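October
By Fastville Reading Study staff

Adult readers wanted for a study on reading and note-taking

The Brabec Reading Center in Fastville is looking for adults to take part in a study of how people remember what they read. We want to compare reading with handwritten notes to reading straight through. No special skills are needed, and you do not have to be a fast reader or read often.

We have room for 100 people. Each person comes in for 4 sessions, spread over two months. A session lasts 50 minutes. You will read part of a paperback, take a break, and then answer spoken questions about what you remember. Half of the group will be asked to take notes by hand. You cannot choose your group.
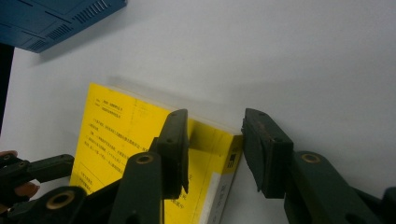 A yellow paperback standing upright.

Who can take part

You must be 18 or older and comfortable reading a full chapter in English. Reading glasses are fine, so please bring them. We also welcome people who learned English as a second language. You can't join if you took part in our spring study at the Zemier Street branch, as some of the chapters are the same.

Pay

Participants who finish all the sessions receive $300, paid by check after the last one. If you stop early, you will be paid for the sessions you attended. Parking behind the Masport Building is free with a pass from our front desk. We do not cover bus fare or child care.

Notes and privacy

Note-takers write on loose sheets of paper, which we keep. Your name does not go on them. We record the spoken answers and erase the recordings once they have been typed up. Your results will not be shared with your employer or school.

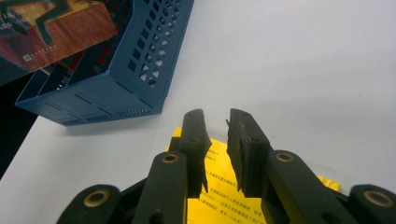
How to apply

Call or stop by the front desk in the Masport Building, second floor, between 9 a.m. and 4 p.m. and ask for the reading study form. The form is two pages long. Tell us which mornings or evenings you are free and whether you need large print. We will call you back either way, usually within two weeks. Applications stay open until all places are filled.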